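Plistico「Drestier」双腕セットを居間で使い込んだレビュー:片付けのお手本集めがこんなに楽しいとは

12月に届いてから、ほぼ毎晩触っています。Plisticoの双腕データ収集セット「Drestier」。人が操縦して作業のお手本を見せ、カメラ映像と関節の動きをまとめて記録し、それを模倣学習に食わせる、という用途のキットです。腕が2本、操縦用の小さな腕が2本、カメラ一式、収録ソフトのBurnport。購入は通販のLukoševičiusからで、梱包は丁寧、ただし箱がとにかく大きい。玄関で開けて、腕を1本ずつ抱えて居間まで運びました。

先に結論を書いてしまうと、ものすごく気に入っています。不満もそれなりにあるので後ろにまとめますが、「自宅の、片付いていない普通の部屋で、お手本を集める」という遊び(仕事でもあるのですが、もう遊びと呼ばせてください)にここまで向いた道具は初めてでした。

これまで使っていたもの

前は自作の片腕で、机の上の積み木を皿に移すデータをずっと取っていました。机の上は楽なんですよね。照明も固定、背景も固定、物は硬い。学習の結果もそこそこ出る。でも同じ机を眺めているとさすがに飽きてきますし、積み木が皿に移せても生活は何ひとつ楽になりません。

やりたかったのは床の上の柔らかい物です。布袋、靴下、タオル、そういうくたっとした物をかごに入れる。片腕だと布の端をつまんだ時点で反対側がべろんと垂れて、そこから先どうにもならないことが多く、双腕を探し始めました。候補はいくつかありましたが、手首にカメラが付いていること、操縦が腕と腕の対応で直感的なこと、収録ソフトが最初から付いてくること、で最後はDrestierにしました。

組み立てと設置

腕そのものは組み上がった状態で来ます。自分でやるのは台座への固定、グリッパーの取り付け、ケーブルの接続、カメラの位置決め。説明書は英語だけですが図が大きくて迷いません。グリッパーの爪を付けるねじが一種類、台座のねじが一種類で、余りが数本ずつ入っているのが地味にうれしい。床に落としてソファの下に転がしたので、さっそく余りのお世話になりました。

ケーブルの取り回しは時間をかけた方がいいです。最初に適当につないだら、左腕を大きく前へ出したときにケーブルが突っ張って、先端がほんの少し引き戻される。操縦しているこちらは気づかず無意識に押し返していて、記録を見返したら妙な力みが全部のお手本に入っていました。たるみを持たせて留め直しただけで動きが別物になりました。届いたばかりの人は、収録を始める前に腕を一番遠くまで伸ばして、ケーブルの様子を見てください。

キャリブレーションはBurnportの画面に従って各関節を端から端まで動かすだけ。初回は緊張しますが、二回目からは歯磨きしながらでもできます(おすすめはしません)。

操縦の感触

楽しい。まずこれに尽きます。手元の小さい腕を動かすと、向こうの腕がすっとついてくる。遅れは、布を扱う分にはまったく気になりませんでした。小さい腕の握りを閉じると向こうの爪も閉じる。ただそれだけなのに、初日は意味もなくクッションをつまんだり離したりして夜が更けました。

慣れてくると、自分の手の癖が見えてきます。私は右利きなのに、布をつまむ役をなぜか左腕にやらせがちで、右は横で待っていることが多い。人間の手だと無意識に両方使うところを、操縦だと片方だけに集中してしまうんですね。学習データとしては待っている腕の姿勢も一緒に記録されるので、待ち方もそろえておいた方がいい。私は「待つ側は爪を開いて上向き」と決めて、紙に書いて壁に貼ろうとして、壁が映ることに気づいてやめました。背景はなるべくいじらない主義です。

今取っている課題

ソファの脇の床に丸いかごを置いて、ひも付きの布袋をそこへ入れる。逆に、かごから取り出して床に戻す。この往復です。どうせ次の回のために袋を戻さなければいけないので、それなら戻す方もお手本として記録してしまえ、という貧乏性から始めたのですが、ものすごく効率がいい。片方の終わりがもう片方の始まりになるので、立ち上がって物を並べ直す手間がほとんど消えました。 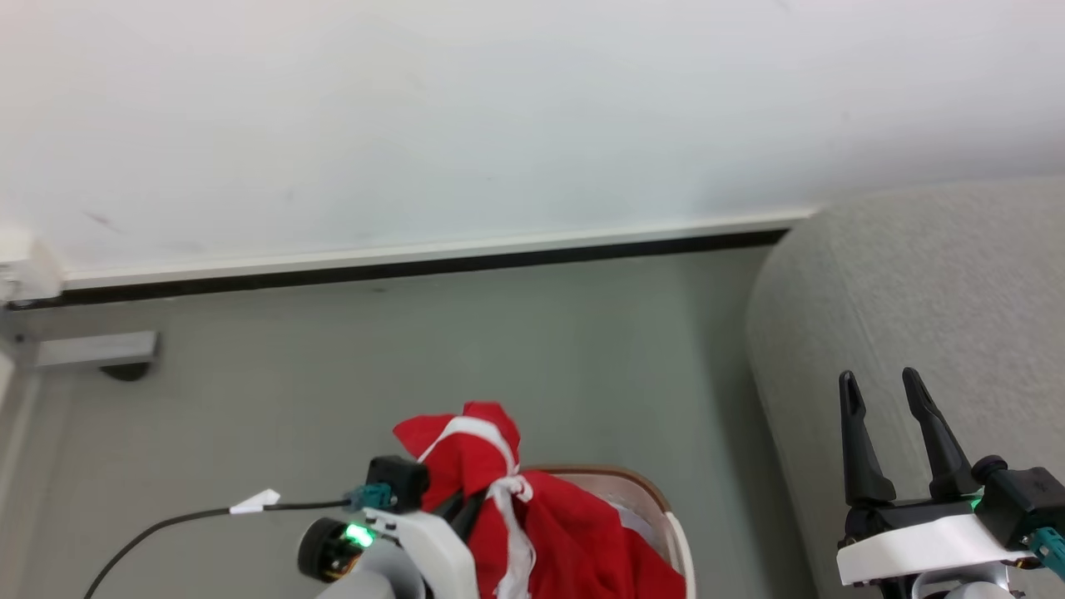
左腕で赤い袋をつかんでいるところ。もう1枚は手首カメラから。
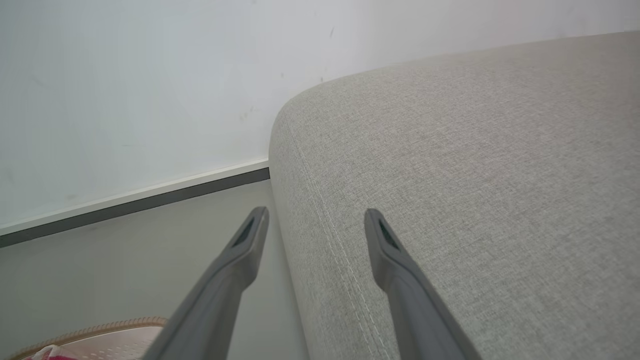 袋は三種類を回しています。薄手の小さいの、張りのある帆布、そしてくしゃっとなる赤いやつ。いちばん手こずるのは帆布で、爪で挟んだつもりが表面をつるっと逃げます。くしゃくしゃの布は、爪を少し深めに入れてから閉じるとしわごと挟めるので、見た目の印象よりずっと楽です。こういう感覚は自分で操縦しないとわからなかったところで、学習モデルの失敗を見るときにも「ああ、浅いな」とすぐ見当がつくようになりました。

ひもは難敵です。本体だけかごに入ってひもが縁の外に残ったとき、成功とするか失敗とするか。最初は気分で決めていて、後で大変なことになりました。今は、袋の布がすべて縁より内側にあれば成功、ひもは問わない、と決めています。厳しくしたい人はひもも含めればいいと思います。ただ、どちらにするかは一本目を録る前に決めておくのが絶対にいいです!

収録ソフトBurnportについて

期待していなかったのに、いちばん感心したのがこれでした。

まず、足元のペダルで録画の開始と終了ができます。両手がふさがる操縦でこれは本当に助かる。終了のときに長踏みすると「破棄」になって、その回は保存されません。袋を落とした、猫が来た、くしゃみをした、全部長踏みで済みます。

次に、見返し画面。頭側のカメラと左右の手首カメラが横に並び、下に関節の軌跡が出ます。つまみをずらすと全部が同時に動くので、「つかんだ瞬間に手首カメラで袋が見えていたか」を一目で確認できる。私はこの画面を見ながらお茶を飲む時間が好きすぎて、録るより見ている方が長い日もあります。

それから、印付け。見返しながら「成功」「失敗」「やり直しあり」などの札を付けられて、札は自分で増やせます。私は「ひも外」という札を作りました。

逆に、書き出しはもう少しがんばってほしい。形式は選べるのですが、書き出しの途中で進み具合が出ず、止まっているのか動いているのかわからない時間があります。一度待ちきれずに閉じてしまって、最初からやり直しました。あれは悲しかった。

手首カメラのよさと、くせ

双腕キットを選ぶ人に一つだけ言うなら、手首カメラの映像をよく見てから決めてください。Drestierのは爪が2本とも下から画面に入ってくる配置で、爪の先と物との間合いがとても読みやすい。布地の織り目もきちんと写ります。グリッパーを下げていくときに、あとどれくらいで触れるかが映像からわかるというのは、人間の操縦者にも学習モデルにもありがたいことだと思います。

くせもあります。ソファの角のような丸くて大きい物に寄ると、画面の広い範囲が同じ色で埋まってしまい、手首の映像だけではどこにいるのかわかりにくくなります。うちのソファは明るい灰色で、床も淡い色なので余計にそうなのかもしれません。頭側のカメラと合わせて使う前提のものだと考えておくのがよさそうです。

もう一つ、露出。夕方、窓からの光が減っていく時間帯に自動露出のままで録ると、同じ動作なのに明るさがばらつきます。Burnportの設定で固定にできるのですが、その項目が「詳細」のさらに奥にあって、見つけるまでにずいぶんかかりました。今は夜に部屋の照明だけで録る組と、昼に自動露出で録る組を分けています。

何本録れたか

ここまでで保存した回は198。見返して学習に使うことにしたのが111です。残りは、成功の基準を決める前のもの、ケーブルが突っ張っていた頃のもの、それから単に私の操縦がひどいもの。半分近くを外したことになりますが、落ち込んではいません。ケーブルの件に気づけたのは見返し画面のおかげですし、操縦がひどい回は後で「やり直しあり」の練習台として使えそうなので消さずに取ってあります。

目標は500です。根拠は特にありません。積み木のときにそのくらいでぐっとよくなった、という手応えがあるだけで、布でも同じかどうかは録ってみないとわからない。今の本数で試しに学習させたものは、袋の上まで腕を持っていくところはもう立派なものです。見ていて声が出ました。つかむところはまだ怪しく、袋の手前で爪を閉じてしまうことがあります。つかめたときは、そのままかごの上まで運んで、離すのをためらって揺れている。離す瞬間のお手本が、人間の側でもまちまちだったせいだと見ています。見返すと、私自身がかごの上で迷っている回がたくさんありました。なので最近は、縁を越えたら迷わず離す、を自分に言い聞かせながら操縦しています。

散らかった部屋のままで

机の上時代にいちばん気を使っていたのが背景でした。白い紙を敷いて、余計な物をどけて。居間に移ってからは、壁の小さな汚れも幅木もソファもそのままです。最初は怖かったのですが、普段の部屋で動いてほしいなら普段の部屋で録るのが早い、と今は思っています。かごの位置は数回ごとに少しずつずらします。ソファに寄せたり、壁に寄せたり、手前に引いたり。寄せすぎると右腕がソファの肘掛けと近くなって操縦しにくいのですが、その窮屈さも含めて記録しておきたいので、わざと混ぜています。

床に直接物を置く課題なので、腕の台座の高さはよく考えた方がいいです。標準の高さだと、床の物に届くとき肘がかなり伸びきります。私は低い台に載せ替えました。高さを変えると頭側のカメラの角度も合わせ直しになるので、変えるなら録り始める前に。これは私がやらかしたことではなく、珍しく先に気づいたことです。

気になったところ

音。モーターの音そのものは静かですが、床に近い低い台に載せると響きます。集合住宅の夜は防振マットを敷いた方が安心です。

操縦用の小さい腕の握り。長時間やると親指の付け根が疲れます。私は握りに薄いスポンジを巻きました。見た目は悪いですがかなり違います。

爪の形。先細りで狭いところに入れやすい反面、薄い布を床からすくうのは苦手です。床にぺたんと広がったハンカチは、今のところ勝率がとても低い。Lukoševičiusのページに交換用の爪がいくつか出ていたので、次はそれを試すつもりです。

説明書に「お手本の録り方」の章がほとんどないこと。組み立てはあれほど親切なのに、どう録ればよいデータになるかは数行で終わりです。成功の基準を先に決める、待つ腕の姿勢をそろえる、露出を固定する、あたりは最初の一ページに書いてほしかった。

サポートには一度だけ問い合わせました。ペダルの反応が二重になる件で、返事は翌日、設定を一つ変えたら直りました。文面もあっさりしていて好印象です。

どんな人に合うか

机の上の課題を一通りやって、次に進みたい人。柔らかい物をやりたい人。それから、録った映像を見返すのが苦にならない人。逆に、腕を買ったらすぐ家事をしてくれると思っている人には向きません。最初のうちは袋をかごに入れて、出して、また入れて、をひたすら自分でやることになります。私はそれがたまらなく楽しいのですが、家族には「自分の手で入れた方が早い」と言われ続けています。そのとおりです。

値段は安くありません。ただ、カメラとソフトとペダルまで別々にそろえて、時刻合わせに苦しんだ過去の自分の時間を思うと、私には十分に見合う買い物でした。

次は靴下を丸めてかごに入れるところまでやってみたいです。双腕らしい課題になるはずで、右腕にもようやくちゃんとした出番が来ます。交換用の爪が届いたら、ハンカチの件と合わせて追記します。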